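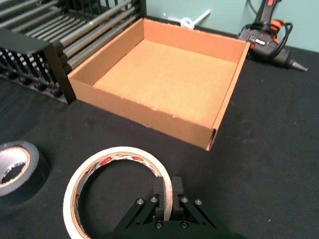
Drying test, Stemwood offcuts - Wednesday

Second run on the beech from Estrella. Blanks weighed at 9.30, then into the oven at the lower setting. Start weight of the control piece 400 g, 12 g down by noon. End grain sealed on five pieces, left bare on the rest.

Two of the bare ones have checked at the pith side. Sealed ones clean so far.

Scale drifts if the window is open - keep it shut and re-zero before each reading. Nestor Enriquez has the moisture meter until Friday.

To do: reweigh at 16.00, order more wax from Jeline.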